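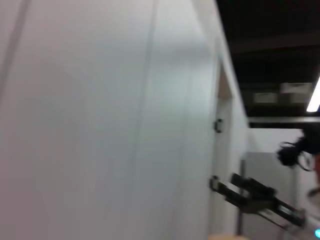
# Open Afternoon at the Gurno Workshop

The Gurno workshop opened its doors for one afternoon in September, and a group of us from the Skulen evening class went over to see the robots at work. The doors opened at 2 and the first demonstration began soon after. Each group got 30 minutes at a station and then moved on to the next one.

Yen-ting Chang met us at the door and gave a short talk before we went in. She asked us to keep bags off the floor, to stay on our side of the tables, and to wait for a pause before asking the operators anything. Coats went on the hooks in the hallway.

The station we liked best was run by Hussam Shboul and Kipchumba Mwaipopo. The job there is called Bamia, after a dish Hussam cooks. It is a simple one on paper: pick up a small item from a table and put it in a basket. They had logged 2,401 tries at it by the morning of our visit, and the total is written on a whiteboard in the hallway.

## At the table

The table is white and so is the light, so the orange basket is the first thing you notice. It has a braided rim all the way around. Kipchumba said a woven basket is harder for the robot than a plain box — the rim is thick, and a finger that comes in low can bump it.

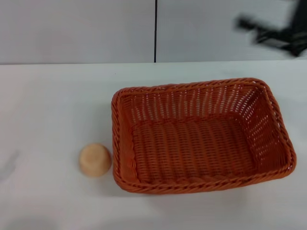
Does the robot know ahead of time where the basket will be?

It gets no position in advance. The operators move the basket between tries and the robot has to find it again from its cameras each time.

Several of us wanted to know how long it takes to learn a job like this. Hussam said most of the time goes into setting up and checking, and that the training itself can run overnight. A bad batch of recordings costs them more than a slow computer does. They threw out most of a week's work in the spring when a camera mount came loose and it took them a few days to notice.

The wrist camera was new to most of us. It rides along with the hand and sees whatever the hand is pointed at, and for part of every run that means a plain surface. Yen-ting had the wrist view up on a laptop and let us watch it. The gray surface with the dark seams across it came up often enough that people began to recognize it. 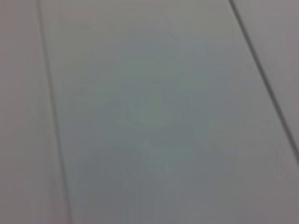 ## Second round

We went back to the same station at the end of the afternoon. Tomás Foley from our class had missed the first round (he was parking) and Hussam agreed to go through it again for him.

This time we stood closer and asked more. Tomás asked what happens if someone reaches in while the arm is moving. Kipchumba showed us the stop button and told us it gets pressed several times a day, mostly for small things like a cable that needs moving. Somebody else asked if the arm ever gets tired. It doesn't, but the rubber pads on some of their grippers wear down and have to be changed, and that is a job the operators don't enjoy.

Fergal Mac Carthaigh spent most of the round asking about the approach — why the hand comes in from the side and how high it stays above the rim. The answer was that they had tried it from straight overhead and the arm got in the way of the head camera's view.

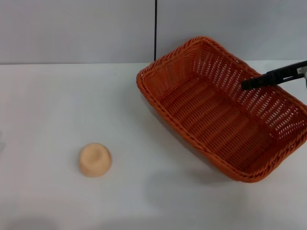
*One black gripper finger over the basket, with the small beige piece at the left of the table.*

There was tea afterward in the front room, and a table of leaflets. Yen-ting has a few spare copies of the handout on camera placement and will send them to anyone who asks. Fergal is keeping the list for the next visit. Please give him your name before the end of the month, and tell him if you need a ride.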